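Open day at Clomitz, Hulbridge site - anyone else go?

marrowfat
Went round in September, the afternoon slot. Queue for the coffee was longer than the queue for the robots.
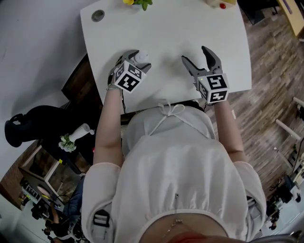 I'd gone expecting arms whizzing about on their own. The bit they gave most time to was staff working a pair of grippers by hand at a table, picking up small stuff and putting it down again. The guide said they'd done 1139 of these so far and the robot would learn from them. Fine, but when does it do the job itself? I asked twice and got "soon" both times.

tinlid_2
That's how it's done now though. You record people doing the task, with the marker cubes on the grippers so the position can be tracked. I thought it was the only honest part of the day.

marrowfat
Honest, yes. Worth a 12 quid ticket - not sure.

Ostler
Did you see the Ino demo in the other hall? Two goes, one dropped cup, then "we'll come back to that". They didn't.

tinlid_2
I saw it manage a cup at the later session, to be fair.

Ostler
One cup. My nephew manages one cup.

pewterjug
I work in packing and we had the Adomaitis lot in with the same pitch. 200 recordings would do it, they told us. Then it was more, then a different gripper. We're still packing by hand.

tinlid_2
Different firm, different kit. You can't blame Clomitz for that.

pewterjug
I can be wary of it. Has anyone got the handout with the error rates? Mine only had the map on it.

marrowfat
Same here, map and a parking voucher.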